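Skollar Student Robotics Project -- Technical Support
Ticket 300: Right arm stops short when reaching across the table
Opened by: Sumeya Gashaw, student team lead
Assigned to: Oluf Blöndal, laboratory support
Opened: Jul 23, 2019
Priority: Normal
Status: Closed, with one item carried forward

Summary of fault, as submitted

During sorting practice the right arm halts before it reaches the far bin. The controller reports a position error and the arm holds where it is until it is reset. The left arm completes the same routine without fault. The team is preparing for the Tamiru schools' round in December and requests assistance. 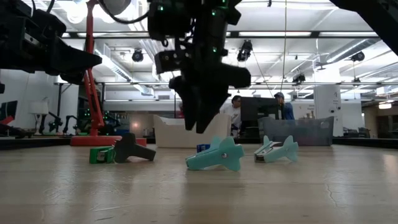
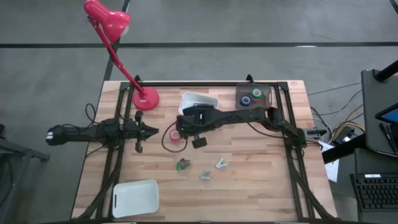

Photographs: Sumeya Gashaw / Skollar Student Robotics Project

Entry 1 -- O. Blöndal
Request received. Please confirm whether the fault appears with the gripper open, closed or both, and whether the routine was altered after the last successful run. Please also state which objects were in use. The first photograph shows the teal aeroplane shapes, the second the clips, and the two sets call for different grip settings.

Entry 2 -- S. Gashaw
The fault appears in both cases. The routine was not altered, but the speed limit was raised to 3,000 in the Kestetti control software by a member of the team who wished to shorten the cycle. Both sets of objects were tried. The arm stopped in the same region each time.

Entry 3 -- O. Blöndal
The speed limit should be returned to 300, the value given in the project handbook. Kindly run the routine 10 times at that setting, with no objects on the table, and record the joint at which each error is reported.

Entry 4 -- S. Gashaw
Completed. The error occurred on 2 of the runs, at the wrist joint on both occasions. The remaining runs finished normally.

Entry 5 -- O. Blöndal
Attended in person. With power off, the right arm was moved by hand through its full reach. Resistance was felt at the wrist when the arm was extended towards the left. The cable at the wrist was drawing tight at that point. The cable tie nearest the wrist was removed and refitted to leave more slack. The second photograph, which shows a loop of cable lying on the tabletop below the right wrist, should not be used as a guide to routing; the loop must be kept clear of the objects to be picked up.

The frame clamps were checked and found secure. The right arm was then returned to its home position and recalibrated.

Entry 6 -- S. Gashaw
The routine was repeated with the clips and then with the aeroplane shapes. No position error was reported. One aeroplane shape was dropped on release, and the team believes this to be a matter of grip setting.

Entry 7 -- O. Blöndal
Agreed. The dropped piece is to be logged separately under grip settings. Team members are reminded that speed limits may be changed only with the agreement of the supervising member of staff -- this applies equally to short tests.

Carried forward: replacement wrist cable, Endura, longer pattern. Order to be placed by laboratory support. Until it is fitted, the team is to inspect the cable before each session and stop work if it draws tight.

Ticket closed by O. Blöndal with the agreement of S. Gashaw.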